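# Basket tidying

**Basket tidying** is a way of keeping a room in order by gathering stray small items into an open basket and putting them away later in a single round. It is among the simplest household habits there is, and one of the most satisfying! The basket takes whatever has wandered – bottles, packets, toys, odd socks, the pen that lives everywhere except the desk – and the floor is clear again in minutes.

## Method

The usual routine has 2 stages. In the first, called the *pickup*, the tidier moves through the room and drops every stray item into the basket without stopping to sort. In the second, the *return*, the basket is carried through the home and emptied room by room. Many households do the pickup in the evening and leave the return for the morning, though purists (and there are some very cheerful ones) insist on finishing both in one go.

Fragile things, liquids without a tight cap and anything sharp are kept out of the basket and carried by hand. Medicines and cleaning products go straight back to their cupboard, especially in homes with small children.

## History

People have been throwing things into baskets for as long as there have been baskets, so no single origin can be claimed. The name in its present sense is linked to Joana Figueiredo, who taught home management classes in Flestgate and wrote a short booklet on the subject, *The Evening Basket*. Its first printing of 1,885 copies sold out, and the booklet is still passed around in a wonderfully battered state, often with readers' own room plans penciled in the back.

Eduardo Esteves later adapted the routine for shared houses in Susau, where each resident had a basket of a different color. His version dropped the return stage as a group task: whatever ended up in your basket was yours to deal with. A tidying fair held each May in Saststead still includes a pickup race under his rules, with 185 entrants in its best year.

## Choosing a basket

Wicker is the traditional choice and looks lovely on a shelf, but it snags knitwear and is slow to dry if something leaks. Wire baskets are strong and easy to see into, though small items slip through the gaps. Fabric bins fold flat and tend to sag when half full.

Plastic is the everyday favorite for pickup work, being light, washable and cheap to replace. Strong colors are popular as well, and a red basket on beige tile, as in the view below, is about as easy to spot from across a room as anything could be.

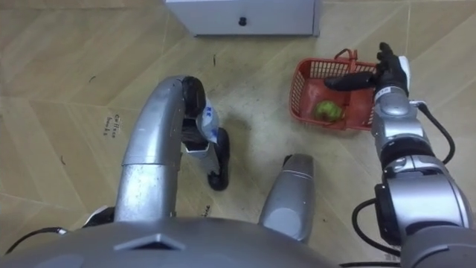

Tidying at floor level suits low, open baskets best, and tiled floors are a pleasure to work on – everything slides, nothing hides in the pile. Small upright items are the classic first pick. Something like the little white one with blue markings held over the tiles is a good size to start with, easy to grip in one hand and easy to lower into a basket.

## Variations

The *Fortin round* uses 2 baskets, one for things that belong in the room and one for things that don't. It takes a little longer at the pickup stage but makes the return far quicker, and it is a great favorite with families whose stairs are always collecting something.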